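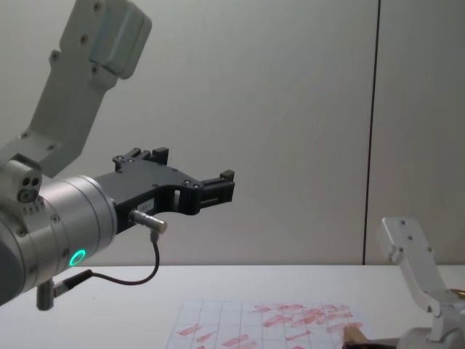 Flodo Home Tidying – Frequently Asked Questions
Last updated September 12, 2023

What is Flodo?
A small tidying and packing class in Puvham, run by me, Vittoria Pace. You come with a drawer, a shelf or a whole closet that's driving you up the wall, and we work out together how to sort it, fold it and put it back so it stays that way. I love this stuff (I relabeled my spice shelf twice in August) and I'm so happy when other people catch the bug!

Do I have to bring my own things?
Please do! Practice on somebody else's towels only gets you so far. One box or laundry bag is plenty. If you forget, there are spare linens, jars and lids to practice with.

How long is a class?
2 hours, with a break for tea. People tend to keep folding through the break and I've stopped trying to prevent it.

How many people come?
Up to 17. Past that we run out of table space and the piles start to mingle, and then we're all hunting for one sock.

I'm really messy. Will I be embarrassed?
No! Bring the worst drawer you have. Dead batteries, soy sauce packets, takeout menus, a key to who knows what – those are my favorite ones to do.

Do you make people throw things out?
Never. I'll ask where you use a thing and how often, and you decide. Quite a lot of people go home with everything they came with, just grouped in a way that makes sense to them.

What about fitted sheets?
Yes, we do fitted sheets. Tuck the corners into each other first, lay the whole thing flat, then fold in thirds. It takes a few tries. Twin sheets are easiest to learn on, so bring one of those if you can.

Can you help me pack for a move?
The Vaden class is all about packing: heavy things in small boxes, plates on edge with paper between them, and a "first night" box with the kettle, the sheets and the toilet paper. Write the room on the side of the box as well as the top, or you'll be lifting boxes to read them.

And what's Bugti?
The kitchen class. Lids, baking pans, the cupboard under the sink. We spend a good half hour on food containers and their missing lids, and it gets pretty lively.

Can kids join?
Sure, if they're with a grown-up and up for some sorting. They're often great at matching socks and terrific at making labels.

How do I book or change a class?
Send a text to extension 3489 through the Puvham community line, or use the form on the booking page. If you already have a spot, include your booking number (it looks like 891) and tell me which class you'd like to switch to.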